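Rirnik Student Kits > Hand Tools > Hand-Held Grippers > Club Pair

Print this page | E-mail this page

Hand-Held Gripper, Club Pair
Posted in March by Annick Besnard

The Club Pair is a set of two hand-held grippers for student teams who want to teach a robot by showing it the work first. You hold one in each hand and do the task with the fingers of the tool in place of your own. We prepared the set together with the robotics club of the Massawe school, and the page you read now is written mostly from their season with it.

The club takes part in the home task round of the Pliltovberg student competition. In this round the teams may choose one room of a normal house and one job in it. The Massawe students chose the bedroom, and the job is folding clothes and putting them in order on the bed. It sounds easy to people who did not try it. Cloth has no fixed shape, and trousers made of denim behave very differently from a thin shirt.

Each finger has a blue textured pad on its inner face. The pads are the part our customers ask about most, so I will say more on them below. The fingers are black and the screws stay in sight, so that a student can open the tool with a normal screwdriver. 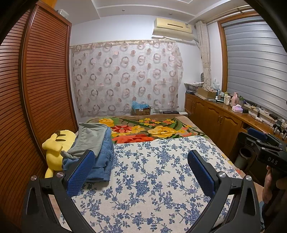
The club made for itself a few rules of work which we now give to every new team. Start with the clothes already folded and practice only the lifting and the placing. When this goes well, begin with the folding. Do not clean up the room before a session, a robot at home will meet the room as the family leaves it. Change the bedspread from time to time, also the clothes. One person holds the tools and another person writes the session sheet, and after 12 sessions they exchange.

Dolores Van Dusen, the teacher of the club, wrote to us: "My students wanted to begin with the robot at once. I asked them to do one month with the hand tools only. They complained, but now they can explain why a sleeve slips, and before they could not."

At the end of the month the club had 1746 recordings, and they kept a paper list of all of them. From the first group 51 were taken out again, mostly for the reason that the student moved too fast. We ask new teams to be patient here. Slow and even movement is worth more than many repetitions. 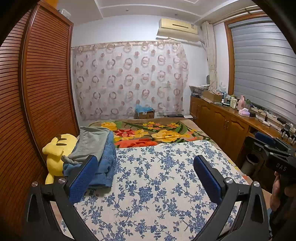
Practice for the home task: jeans and a grey garment at the side of the bed, one gripper in front, the other in the right hand.

What you receive

Two hand-held grippers, assembled
Blue textured pads, mounted, with one spare set
Spare screws for the fingers
Session sheets on paper, which you may copy
The Brurkuneck task booklet for beginners (folding, sorting, setting a table)

Care of the pads

Wipe the pads with a cloth and clean water after every session. Lint from towels and wool collects in the texture and then the grip becomes weaker. Please do not use alcohol or kitchen cleaner. If a pad begins to lift at one corner, change it before the next session and do not glue it.

Check the screws before you start. They should be tight enough that the finger does not shake and loose enough that it moves without force. The Massawe club does this together at the table at the beginning of each meeting, and it takes them a few minutes.

Who it is for

We recommend the set for students from 12 years, with an adult for the first meetings. Smaller hands can become tired, so make pauses. The set does not include a robot arm or a computer. A team which has no arm yet can still take part in the written part of the competition, where they describe the task and the mistakes they found in it.

Ordering for schools

Schools and clubs may order by letter or by e-mail with the name of the responsible teacher. Please write also which task you are planning, then we can put the right booklet in the box. If you need the booklet in large print, tell us this too. Spare pads are sold separately, in sets for one gripper or for the pair.

Print this page | E-mail this page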